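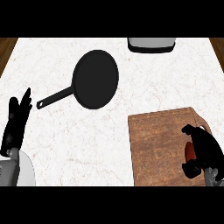
Looking after a two-armed kitchen cell – what I do and when

I get asked about this a lot since I started running the cooking bench at Flernthorpe, so I've put my routine in one place. Ours is a pair of arms with fingered hands, one each side of a worktop, and the hands need far more fuss than the arms do!

Wipe the fingers first. Park both arms, switch off at the wall, then go over every joint with a barely damp cloth. Tomato juice is the worst thing for them (it creeps into the knuckles and goes tacky overnight), and pepper seeds come a close second. I keep an old soft toothbrush for the undersides. No sprays, please – I sprayed once and spent an evening with a hairdryer on the cool setting.

Check the grip with something squashy. After any cleaning I run the closing hand slowly on a folded sponge. If it shuts with a jerk I take the speed down to 38 per cent and work it open and shut a few times before I let it near food.

Set out the bench the same way each time. I put the board on the right, well within reach of that arm, and the frying pan further back with its handle towards the left hand. Leave a good stretch of clear worktop between them. Annelies Vermeulen, who had the cell before me, marked her spots with bits of masking tape and I've never found anything better, though the tape wants changing when the corners curl.

Do a dry run with a cold pan. The reach for the handle is where ours goes wrong, usually because I've nudged the pan while wiping down. Stop the hand just short, look at the gap from the side, then carry on.

Wrist screws: every 200 hours, or sooner if you hear a tick. Ours came from Durnis with a little 2 mm key, which I have lost and replaced more than once. Nip them up gently, they're going into plastic on our model.

Cables next. Swing each arm through its full turn by hand with the power off and watch for anything pulling tight at the wrist. I swapped the left one in March and it took me up to 67 minutes, tea included. The spare lives in the drawer under the kettle.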